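The long afterlife of the office computer

Every family has one cupboard where old computers go to wait. Ours is under the stairs, behind the hoover and a box of Christmas lights that have not worked since we lived somewhere else. There are two towers in it, one laptop with a missing key, and a carrier bag of leads that fit nothing we own.

I had always assumed that businesses were better at this. Then I spent a morning at Bruvetti, a repair and resale firm on a trading estate behind a tile warehouse, and discovered that businesses simply have larger cupboards. The day's delivery was 196 desktops from an insurance office. Several still had birthday stickers on them. One had a note taped to the lid reading DO NOT SWITCH OFF, which somebody had finally disobeyed.

The sorting goes quickly. A machine is plugged in, listened to, and sent left or right. Left means it will be cleaned, given a new drive and sold to a school or a small charity. Right means parts. Of the first 30 I watched, nine went right, usually for a dull reason such as a swollen capacitor or a fan that sounded like a moped.

What surprised me was how little anybody cared about age. I had come prepared to be embarrassed about my own desktop, which takes long enough to start that I make toast. I was told it probably wanted more memory and a good going-over with a brush. Total cost: 44 pounds, and the end of a perfectly good toast routine.

The big office machines are the favourites, for the unglamorous reason that they were built to be opened by someone in a hurry. Panels slide off. Drives come out without a fight. Lachance, the rival outfit across town, has moved into slim laptops, and the Bruvetti view of this is that Lachance must be very fond of glue.

Not everything gets a second life. The data has to go first, and drives that can't be wiped are shredded in a machine the size of a chest freezer, known to all as Ilia. It makes a noise like gravel being told bad news. I was offered a turn and accepted faster than was dignified.

I went home and opened the cupboard. I closed it again. In March, I told myself, when it's lighter.
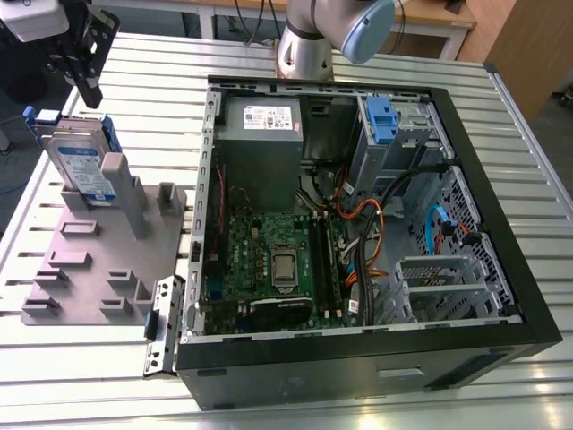

Before you clear your own cupboard

Copy off anything you want to keep, then check again for the photographs. Sign out of your accounts. Find the power lead and tape it to the machine it belongs to. Leave the carrier bag of mystery cables where it is; you will only miss it.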